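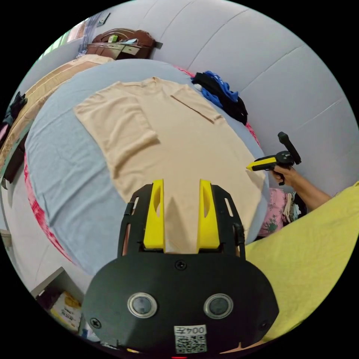 Melum Data gathers examples of household work for companies that train robots. We started with kitchens and moved on to laundry in our second year, and laundry now takes up most of our schedule. Folding is the task clients ask for most. A typical example starts with one garment spread flat on a bed, such as a beige T-shirt on a pale blue sheet, and the person doing the folding works with a gripper in place of bare fingers. One sleeve goes in across the body, then the other, then the hem comes up. We keep the creases and the uneven mattresses, because a learning system that has only seen a lab table does poorly in a bedroom.

Posted in: About Us, Our Work
By Elsa Koskela | April

Who we are

The company was set up in Culholm by Elsa Koskela, who had spent several years labeling video for other firms and wanted to record better material in the first place. We have an office on the second floor of the Kristiansen building, where recordings are checked. The recording itself is done in lived-in homes.

How we work

Each collector is trained for two days before going out. They learn to move at an even pace, to keep the gripper fingers in view, and to finish a fold they have started even if it is going badly. Poor folds are marked and kept. Some clients want them and some do not.

So far we have worked in 80 homes. A standard order is 1000 examples of a single task, with no more than 20 from any one room. Our largest clothing set, Linudell, covers 237 different garments and is updated every April. It includes shirts, pants, towels, and children's clothes. Socks are handled in a separate set.

Every recording is watched from start to finish by a second person. If a face, a letter or a family photo shows up, it is blurred or the recording is dropped.

Taking part

Households in and near Culholm can sign up through the office. Visits last one morning, beginning at 9 a.m., and we pay the same day. You do not need to tidy up first.

418 views | 6 shares | 2 comments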